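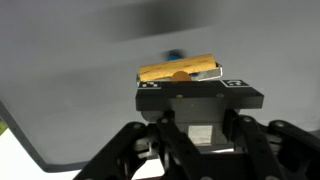 Mimbridge, Jun 6, 2022

Oak worktop going black round the sink, sand or replace?

Posted by Evdokia Sarantis

Moved in to a rented flat in Mimbridge, landlord says I can do what I like with the kitchen as long as I dont knock anything down. Worktop is solid oak, fitted before my time. Black marks round the tap and a long one by the draining side. Rest of it is fine, bit dry. Had a quote for a new one, £258 plus fitting, which I'd rather not spend on somebody else's kitchen. Can the black be got out? Have a small sander, never used it on anything that mattered. Also what do I put on after, oil or varnish? Shop had both and the lad wasn't sure.

Damir Nedeljković

Don't replace it. Black is water plus iron reacting with the oak, usually a tin or a steel pan left standing. Sanding might shift it, might not, depends how deep.

What I'd do. Strip the old finish off first, 80 grit then 120, going with the grain. Then oxalic acid crystals in warm water, gloves and goggles, window open. Brush it over the whole section, not just the mark or you get a pale blob. Leave it till dry. Rinse well, twice. Don't sand before you've rinsed, the dust is nasty stuff. Let it dry out properly, 3 days if you can manage without the sink, then 180 grit and oil.

Oil not varnish. Varnish lifts round taps and then water gets under it and you're back were you started. Thin coats, wipe off the extra after twenty minutes. I did 7 coats round the sink and 3 everywhere else. Redo it every June, takes an evening.

Oily rags: lay flat outside to dry. Never scrunched up in the bin, they can catch fire.

Vasilis Georgiev

just paint it

Lumturie Golob

Agree with Damir mostly. Check the silicone round the tap before you start though, ours in Loltura was split at the back and no amount of oil was going to fix that. Rake it out, new bead, last job after the oil has cured. And get the landlord's ok in writing, even a text.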